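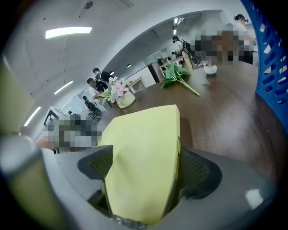

Ticket: Hand gripper drops stems during pick and place
Opened by: Verna Calloway
Product: Garkent hand-held gripper, mesh pads
Site: Cusavley, second bench
Priority: Medium
Status: Waiting on parts

Problem
The gripper loses its hold on artificial flower stems partway through a move. The trigger is still fully closed when it happens. Leafy stems are the worst. Potted arrangements and small bowls are not affected.

First noticed Monday, a little after lunch. Out of 100 stem picks logged that afternoon, 40 ended in a drop. The week before we had 2.

Tried so far
- Wiped both finger pads with a dry cloth. No change.
- Restarted the Ravov logging software and zeroed the jaw reading. The reading came back normal, drops continued.
- Swapped operators. Same result with both.
- Picked by the thick end of the stalk only. Fewer drops, but the stem turns in the jaws.
- Checked the housing screws. One was loose on the left side. Tightened it, no real difference.

Reply from Nolte support, 3:15 p.m.
Please close the jaws slowly with nothing between them and tell us whether the pads meet along their full length. Also send the closing force at full trigger.

Reply from Verna Calloway, 4:40 p.m.
Pads meet at the tips but there is a gap farther back - I can slide a business card in. Force at full trigger reads about 60 percent of what it was at setup. I ran it three times and it barely moved.

Reply from Nolte support
That sounds like a stretched return cable. We are sending a cable and a pair of pads. Please stop stem picks on this unit until both are fitted, and keep the old cable so we can look at it.

Update
Unit tagged out for stems. Parts not here yet. Leave ticket open.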